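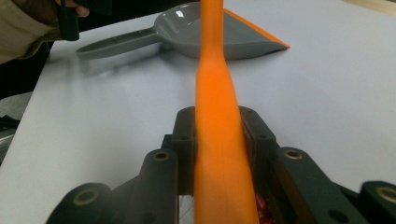

Fig. 1. Orange handle, with the gray scoop of a dustpan behind it.

Week 3 handout: Dust, and where it comes from
Indoor Environments, summer session, June 2018

Dust is one of my favorite topics in the whole course, and I hope by the end of the session it will be one of yours. It gets treated as plain dirt, the stuff you want out of the house. Look at a pinch of it under a hand lens, though, and you'll find a record of the building, the street outside, the weather and everybody who lives there (pets very much included!).

What's in it

Household dust is a mixture, and no two homes have the same one. The usual ingredients are textile fibers, bits of skin, hair, soil carried in on shoes, pollen, mold spores, soot from cooking and candles, crumbs, and small pieces of insects. Near a busy road you also get tire and brake wear. In an older building, look for plaster and old paint. If the paint may be from before 1978, treat the dust with respect, don't dry sweep it, and have it tested for lead.

You've probably heard that dust is mostly dead skin. That makes a great story at dinner, but the share of skin changes a lot from home to home, and in many rooms fibers and tracked-in soil make up more of the pile.

Sizes

We measure particles in microns. One micron is a thousandth of a millimeter. A human hair is often somewhere between 50 and 100 microns across. Pollen grains mostly run from 10 to 100. Many mold spores fall between 2 and 20. Smoke is far smaller, usually under 1.

Why do we care so much about size? Because size decides nearly everything else: how long a particle stays up, how deep it can get into your lungs, and what sort of filter will stop it. A coarse grain of sand hits the floor right away. A particle of 10 microns takes several minutes to drop from head height in still air. One of 1 micron can stay up for many hours, and a room with people in it never has still air anyway.

Settling and stirring

Settled dust doesn't stay settled. Walking across a carpet, making a bed, or dropping into an armchair all put particles back in the air, and the word for this is resuspension. It's the reason a room can look dustier in a sunbeam right after somebody has cleaned it. Big particles come up more easily than small ones, which surprises almost every class. The small ones are held to the surface by forces that are very strong compared with their weight, so a light puff of air goes right over them.

Try this at home tonight: darken a room, stand a flashlight on its side, and clap a cushion once in the beam. Watch for five full minutes. It's beautiful, and you'll never look at a cushion the same way again.

Our tray data

Last year's class set out shallow collecting trays in two buildings, Cassim (carpeted, next to the bus stop) and Narkow (hard floors, set back behind the trees). Each tray stayed out for 12 days, on top of a bookcase, and was weighed before and after.

Cassim: 449 milligrams per square meter
Narkow: 200 milligrams per square meter

So Cassim collected more than twice as much. Before you blame the carpet, list everything else that differs between the two sites. The road is one. Number of people through the door is another, and we didn't record it. A repeat run in Cassim with the entrance mats put back gave 396. Is that drop big enough to mean something? Bring an opinion, and be ready to say what extra data would change your mind.

Worked example

Take the Narkow figure. Divide 200 by 12 and you get 16.7 milligrams per square meter per day. A bookcase top of half a square meter would therefore pick up 8.3 milligrams a day, and in 30 days about 250 milligrams. Now do the same for both Cassim figures. Keep your units all the way through, please, since most of the lost points last time were lost right there.

Getting it out again

Dry sweeping is good for coarse grit and poor for fine dust, much of which goes up and comes down somewhere else. A damp cloth or mop holds on to the small stuff. A vacuum helps if it is well sealed and has a good filter; a leaky one blows fine particles out the back. Work from high shelves down to the floor.

For Thursday

Read the Moltia chapter on deposition, up to the part on electric charge. Skim the Welarska field notes and pick out one measurement you'd like to repeat. Bring a strip of clear tape pressed once onto a windowsill at home, stuck to a dark card, with the room and the direction of the window written on the back. We'll have the microscopes out for the whole second hour!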